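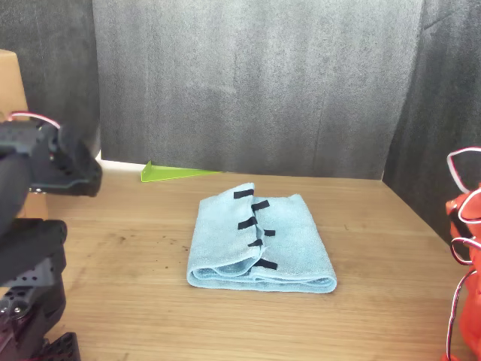
Mumham hand towel, light blue
Reviewed 18/02/2021

I bought two of these in November to replace a pair of Kollon towels that had gone thin in the middle. One has been in the downstairs bathroom since then and the other gets used for whatever needs doing, so between them they have had a fair amount of wear.

The cloth is terry, soft and a bit fuzzy on the surface. The colour is a pale, plain blue that goes with most things. Ours has not faded that I can see, and it has been through the machine 16 times at 40 degrees, mostly with other towels.

Drying is good. For the first two washes it pushed water about instead of soaking it up, which is normal for new terry, and after that it was fine. It dries a pair of hands properly and is still usable for the next person. On the rail it takes longer to dry out than the Kollon did — overnight in winter, with the heating off.

It does not fold flat. If you bring the two sides in to meet in the middle, the edges wander and the corners stand up a little, and the front end stays springy where the layers stack. I have stopped trying to get it into a neat square. Anyone who keeps towels on open shelves may find this annoying. In a cupboard it makes no difference, though a pile of them does take up more room than you would expect.

Black tape will stick along the edges of the folded cloth, in short strips, if you want to mark where the two sides meet. I would use small pieces and take them off before washing.

Fluff was heavy in the first wash and light by the fourth. Wash it on its own to begin with, or at least away from anything dark. Mine has had a couple of loose threads, which I snipped and did not pull. Neither has run.

I also looked at the Trolum, which is cheaper and thinner, and the Inthanon, which is a waffle weave and dries faster but feels rough on the face. For a bathroom I would still pick the Mumham. For the kitchen I would get the Inthanon.

Four out of five. It loses one for the folding and the slow drying.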